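The Quiet Hand

By the time the kettle in the corridor had boiled for the third time, I had watched stitch number 574 go in and I still wasn't bored. I want that written down somewhere. People at home assumed I would be bored.

I had come to Astach in August with two suitcases and a contract that said "research assistant, wound closure". The building stood at the top of a hill behind the bus depot and smelled of floor polish and oranges. My desk faced a wall. On the other side of the wall was the machine, which we called Layug, after the village where the ferry used to stop, and from my first morning I would have moved the desk into its room if they had let me.

The question we were working on sounded so small that my mother laughed at it. When a surgeon ties a knot, how does she know when to stop pulling? Too little and the edges gape. Too much and the tissue puckers, goes pale, and later on the thread cuts through like wire through cheese. Surgeons know by feel, and if you ask them about the feel they look at their fingers and say "well, you just stop". Layug had no feel at all. It had jaws and a wrist and a very good view.

So we were teaching it to look. That was the whole method, and I thought it was wonderful. Every pull on a thread changes the shape of the tissue beside it by a tiny amount. The seam wrinkles. The wet shine on the surface slides a hair's breadth to one side. Our program, Tinine, watched that shine and those wrinkles and guessed at the force from them, many times a second, and told the arm when it had pulled enough. It measured nothing with its hands. It read the cloth, as my grandmother used to say about hemming, and let the cloth tell it.

Tinine was dreadful to begin with. In its first week it snapped 21 threads in a single afternoon, and each time the arm drew back with its little broken end held up as if waiting for someone to congratulate it. The senior engineer ate a whole packet of ginger biscuits standing up. I wrote "21" on the board and drew a face next to it.

Then someone on the night shift noticed that Tinine was being fooled by the lamp. Where the light was strongest the tissue went almost white and there was no wrinkle left to see, so the program believed nothing was happening and pulled harder. You could see exactly where each bad knot would come: in the bright corner, every time! We taught it to be shy of brightness. If it couldn't see, it was to slow down, and if it still couldn't see, it was to wait.

After that the days ran together in the happiest way. I came in early and went home late and dreamed in red. On the wall screen the tissue was as big as a field, with the seam going down it like a lane, and I would eat my sandwich in front of it and follow the thread from one end to the other.
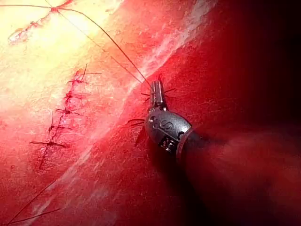 The Waiting

The part I remember best is a pause.

Six small knots were already tied down the seam on the left, whiskers out, and the jaws were shut on the thread, which ran back in a long easy curve to the bright corner. The very corner that used to beat us. I had my finger on the stop button, as whoever sat in that chair always did, and I could hear the fan in the rack and somebody's shoe squeaking.

Tinine slowed. The number on my left, the one for how sure it was, sank and went on sinking. And then the arm simply held still. It had come to a place where it couldn't see and it was waiting, just as we'd asked, with the thread in its grip and all that glare in front of it.

I have known people who couldn't do that. I'm not sure I can.

"Do we help it?" said the engineer behind me.

"Give it a bit," I said.

We gave it nine seconds. I counted them on the clock over the door. On the ninth the arm shifted sideways, hardly at all, so that the thread came at the knot from a slightly different slant, and a wrinkle appeared in the pale part that hadn't been there before. The number climbed. The arm pulled, gently, and stopped.

Well, I shouted. I shouted so loudly that someone ran in from Skirkik, the lab next door, where they grow things in dishes and need quiet, and then she looked at the screen and stayed for an hour.

We hadn't taught it to move sideways. We went through the records that night to be certain, line by line, and it was in there all right, a scrap of practice from weeks earlier when a new slant had happened to make things clearer. It had kept hold of that. By the end of the trial we had 690 knots in the book, and the ones from the bright corner were as good as any of the others, and I made the chart myself and printed it much too large.

My mother has it on her fridge. She has it upside down, but I haven't said anything, and when I ring her she asks how the sewing is going, and I tell her, at length, until her tea is cold.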